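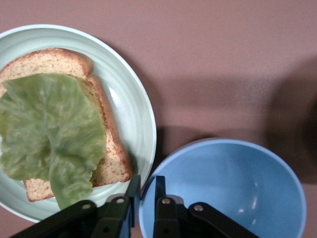
Sandwich task: gripper closes before it reaches the lettuce, wrist view only

Posted in Student Robotics > Manipulation
Asked by Matúš Čierny

Third-year project, team of three, assessed demo on a Saturday in July. The task is to assemble and then disassemble a sandwich on a plate: two slices of bread, one lettuce leaf, and a bowl beside the plate where the leaf has to end up. The policy is a behaviour cloning model trained on teleoperated demonstrations. Input is the wrist camera plus joint positions. Output is end effector velocity and a gripper command at 7 Hz, interpolated by the arm controller.

The arm is a Katene bench arm, six axes, with the stock parallel linkage gripper. The fingers are flat plates, no pads at the moment.

Bread picks are fine. The leaf is the problem. On most attempts the arm moves towards the correct part of the leaf, stops high, closes, and then lifts as if it had hold of something. It then carries nothing to the bowl and opens. The motion to the bowl is smooth and the release is in the right place. On the attempts where it does get the leaf, it usually takes the bread crust with it.

What I have checked:

The camera mount is rigid. I marked the bracket with paint pen and the marks have not shifted.
Hand-eye calibration was redone after the last gripper swap. Residual was the same as before.
Exposure is locked. White balance is locked.
Training loss and validation loss both look normal. Validation is a random split of the frames.
We have 614 demonstrations. Of these, 24 were recorded after we changed the bowl.

The start of an attempt usually has the plate on the left and the bowl low on the right, rims nearly touching, with the fingers over the place where they meet. In this view the leaf hangs over the bottom of the bread and very nearly reaches the left linkage arm. I mention it in case the overlap matters.

My teammates want to add a second camera on a stand. The rules from our course permit it but it would mean recording everything again, and we would lose the arm for a week because another group has it booked. I would prefer to find the fault in what we have. Is this a perception problem, a labelling problem or a hardware problem?

Comments on the post

Elsie Cosgrove: What is the tabletop? If it is glossy the shadows will move with the arm and the model may be using them.

Matúš Čierny: It is matte. There are shadows from the arm and from the bowl but no reflections from the table surface. The plate has some highlights on the rim.

Elsie Cosgrove: Then lower on the list, but still worth a test with the overhead light moved.

Maxine Merrick
Accepted

Your validation split is the first thing to fix. If you split by frame, neighbouring frames from one demonstration land in both sets and the validation number tells you nothing. Split by episode. I expect your validation loss will go up noticeably, and then you will have a figure you can use.

The behaviour you describe (stops high, closes, lifts, carries nothing, releases correctly) is typical of a policy that has learned the gripper command from arm motion instead of from the image. In teleoperation the operator slows down before closing. The model sees low joint velocity, or a run of near-identical positions, and learns that slow means close. At run time, anything that slows the arm triggers a grasp. With bread this does no harm. The slice is thick enough that closing a little early still catches it. With a leaf lying on bread there is no vertical margin.

Tests, in the order I would do them:

Run the policy on recorded episodes with the image replaced by a constant grey frame. Log the gripper channel only. If the close command still fires near the right time, the model is not looking.

Remove joint positions from the input and retrain. This is a cheap experiment at your data size. Arm motion will probably get worse. What you want to know is whether the height at closure improves.

Plot end effector height at the first close command, for demonstrations and for rollouts, on one axis. If the rollouts sit above the demonstrations by a constant offset, look at latency. If they are spread out, look at perception.

On latency: at 7 Hz one step is a long time on a descent. If your recorder stamps the image on arrival and the gripper command on transmission, the command can be a full step ahead of the picture it belongs to. We had this on a cloth folding project and lost most of a term to it. Film the gripper and a clock display with the wrist camera, command a close, and count frames between the logged command and visible finger motion.

I would also look hard at the 24. If the old bowl and the new bowl differ in colour or size, the model has seen the present setup in a very small part of its training data. It still finds the bowl, from what you say, but the bowl may be shifting what it does elsewhere. Train once with those episodes sampled more heavily and compare.

I would not add the second camera yet. It might hide the fault.

Comments on this answer

Matúš Čierny: Grey frame test done. The close command fires in almost every episode, within one or two steps of the demonstrated time. So the image is hardly used for that channel.

Maxine Merrick: That is a clear result. Do the joint position ablation next.

Matúš Čierny: Without joint positions the arm wanders on approach but closes lower. I then put joint positions back with dropout on that input. Approach is steady again and closure height is close to the demonstrations. Latency was one step, as you suspected. I have shifted the gripper channel in the dataset and am retraining.

Anahera McPhee: What dropout rate did you use? We have the same symptom on a towel task.

Matúš Čierny: Half. I have not tuned it.

Lorraine Ruddock

Agree with the above on the data side. I coach a secondary school team and we do not train models, so I will keep to the mechanical part.

Bare flat fingers are poor for leaves. On a lettuce leaf they either slide or they shear it. We tried three finger coverings last season on a similar gripper:

Heat-shrink tubing over the fingertip. Cheap, food debris wipes off, not much better than bare.
Silicone tape from Clovero, one layer on the inside face. Best grip of the three. Peels at the edge and needs replacing after a practice session.
Printed tips in Meltivar flexible filament with shallow ribs. Good grip, but the ribs collect crumbs and you will be cleaning them with a toothbrush.

On taking the crust along with the leaf: check how a parallel linkage moves before you blame the policy. On many of these the fingertips travel on an arc, so they move forward or back along the approach axis as they close. If yours extend as they close, the tips will dig into the bread at the end of the stroke even when the wrist height was right. Measure from the gripper base to the fingertip fully open, then fully closed. The difference on ours was 6 mm. That is more than the thickness of the leaf by a long way.

Part-close the gripper before descending and most of the arc is used up before you reach the food. You would need to demonstrate it that way as well.

Also pick the leaf where it overhangs. A lobe hanging past the bread has nothing underneath but plate, so there is no crust to catch. A leaf pinched over the middle of a slice will bring up bread more often than not. If your operators have been picking from wherever was convenient, the model has been given several answers to the same question.

Check the linkage pivots for play while you have it apart. Hold one finger and try to twist the other. Any slop there shows up as uneven contact, and thin objects suffer first.

Comments on this answer

Matúš Čierny: Ours extend on closing, a little less than yours. The operators did pick from different places — I went through the recordings and one of us always took the overhanging lobe and the other two took the top edge.

Lorraine Ruddock: Choose one and record a fresh batch. The lobe, if the leaf is always placed with one.

Matúš Čierny: It is not always placed with one. I will add that to the setup sheet.

Maxine Merrick: If the assessors place the leaf, ask them first. A policy that needs an overhang will fail on a leaf that does not have one.

Elsie Cosgrove

Use a suction gripper. Gerberg make a small one and the adapter plate should fit most bench arms.

Comments on this answer

Lorraine Ruddock: Suction on crinkled lettuce will leak. It works on flat leaves and deli slices.

Matúš Čierny: The course rules require the stock gripper body. Finger coverings are allowed.

Elsie Cosgrove: Fair enough, I missed that. The lighting test still stands.

Matúš Čierny: Moved the overhead light to the other side of the bench. Approach to the bread did not change. Approach to the leaf got slightly worse on the side that was in shade. I will vary the light during the new recordings.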